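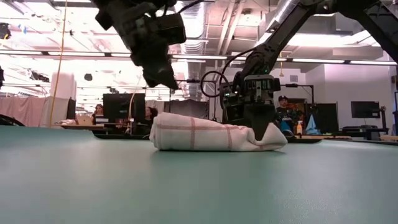
Checked cloth towel on the folding table, Lisby site.

Towel folding sessions: call for participants

Vasiliu Textile Care is looking for adults to take part in a paid study of how household towels are folded, rolled and stacked. Sessions take place at our Lisby site from February. No experience of laundry or linen work is required. People who have worked in hotels, hospitals, care homes or commercial laundries are welcome to apply and will be placed in a separate group.

Purpose

The study compares folding methods for light cotton and linen cloths. We want to know which methods people use when given no instruction, how closely they can follow a written method, and how well the finished fold holds its shape when it is picked up and put down again. The results will be used to revise the folding sheets supplied with our Borent range of kitchen and hand towels.

What you will do

Each session lasts 70 minutes, including a ten-minute break. You will stand at a long flat table and work through a set of towels one at a time. Towels are handed to you unfolded. A session has three parts.

Part one: free folding. Fold each towel as you would at home. There is no correct result.

Part two: set folding. Follow a printed sheet showing a half fold, a third fold and a loose roll. You may keep the sheet in view throughout. Place the finished towel lengthways on the table, with the long side facing you, and step back to the floor line before the next one is issued.

Part three: sorting. Separate a mixed pile by size and pattern, then stack by type. Striped and checked towels go in separate stacks. If a towel carries both a stripe and a check, use the border to decide.

Please do not smooth or straighten a towel once you have stepped back. Creases and uneven ends are part of the record and are measured as they are left.

Towels used

All towels are washed and pressed between sessions. The present set includes plain white, white with coloured checks, and a heavier ribbed cloth sold under the Plidberg name. Fabric softener is not used. The detergent is unscented, and the full ingredient list can be sent on request.

Who can take part

You must be 18 or over, able to stand for up to 40 minutes at a stretch, and able to use both hands to lift and fold a light cloth. A perching stool can be supplied if you ask for one when you apply. Glasses and contact lenses are fine. Left-handed applicants are particularly needed for the February sessions.

You should not apply if you have a known skin reaction to cotton or linen, an open cut or dressing on either hand, or a wrist or shoulder injury for which you are currently being treated. Former participants may apply again provided that they have not attended in the last six months.

The room

The sessions are held in the main workshop. Lighting is bright overhead fluorescent and cannot be dimmed, so applicants who are sensitive to strip lighting should take this into account. The table has a matt teal-green surface. Its height is fixed for the whole study. Lockers are outside the workshop door and take a returnable coin. Rings, bracelets and watches should be removed before the session begins. Long sleeves must be rolled to the elbow.

Payment

The full series is four sessions and is paid at 270 euros, by bank transfer after the fourth session. If you withdraw early you will be paid for each session completed at a quarter of the full amount. Travel is not paid separately. You will need to bring proof of identity to the first session and supply bank details in your own name.

Times

Sessions start at 11 every Tuesday. Participants are asked to attend four in a row where possible; one missed session can be made up at the end of the series. Arrivals after the start time cannot be admitted, as the towels are issued in a fixed order.

Records

Your folding results are stored under a participant number. Your name, contact details and bank details are kept separately and deleted once payment has cleared. You may ask for your results to be removed at any point before the end of the series.

How to apply

Write to Catinca Mihăilă, study coordinator, Vasiliu Textile Care, Lisby, or use the form at the reception desk. State your age, which hand you write with, any past linen or laundry work, and whether you need the stool. Applicants who are offered a place will receive the consent form and directions to the site by post.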